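Pollex hand-held grippers: questions we keep getting

Last touched up in August. We run the gripper comparison at Grillavstead and we don't sell the things. If you came here from the Vishwakarma mailing list, some of these answers will look familiar.

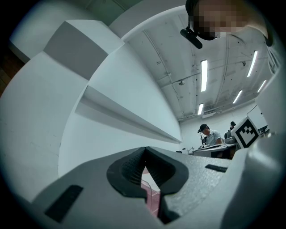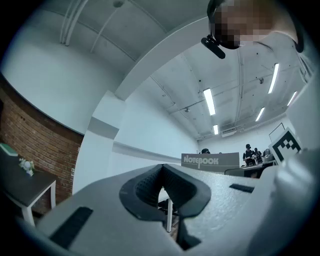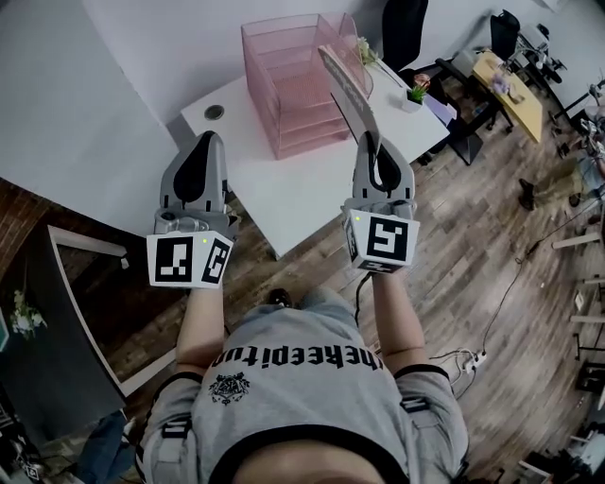
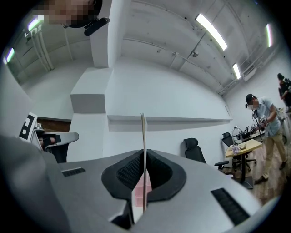
Trying out the hand-held grippers. The third picture shows a pair in use at a desk, with a marker cube on each.

Is a hand-held gripper any good as a stand-in for an arm?

For some jobs. A person will twist, lean and shuffle their feet to get at something, and a bolted-down arm can't. We'd want to see the same task done on your own arm before believing any claim about carry-over. So far we've seen plenty of claims.

Do the black V-shaped pads grip better than flat ones?

On thin stock, such as cards and flat sticks, we like them. On anything soft we couldn't tell the difference. The sales sheet says "universal". Ignore that word.

Why is the view so round and bent?

It's a fisheye lens. You get the jaws and most of the room at once, ceiling lights included, and you pay for it at the edges. Fine print on a card is hard going. If your task depends on reading labels, test that first.

Do I need the head camera too?

We're not convinced everybody does. It helps when the two hands are working close together and each wrist view is full of its own gripper. For one-handed jobs we'd leave it in the box and save the neck ache.

How often does tracking drop out?

We logged 351 runs and threw out 54 for lost tracking. The maker's figure is a good deal rosier, and when we asked how it was measured we got a brochure. Most of ours went wrong when a marker turned away or a sleeve got in front of it.

How long does setup take?

The booklet says ten minutes. Our first go took nearly 3 hours, most of it spent on the controller software. It's quicker now, but we still wouldn't book people in for the same morning.

Can I mix left and right units from different batches?

You can. Recalibrate both, whatever the app tells you.

Did Bruvville get the same results?

Close on the pads, well apart on tracking. They used 4 people who had handled the grippers before and ours were mostly new to it, so we wouldn't read much into either set yet.

Should we buy a pair?

Borrow first. Ask for the units you'd be shipped, not the demo ones, and bring your own objects. If the dealer wants to pick the objects for you, be wary.

Can we come and try yours?

Thursday afternoons, from two o'clock. Wear short sleeves or roll them up.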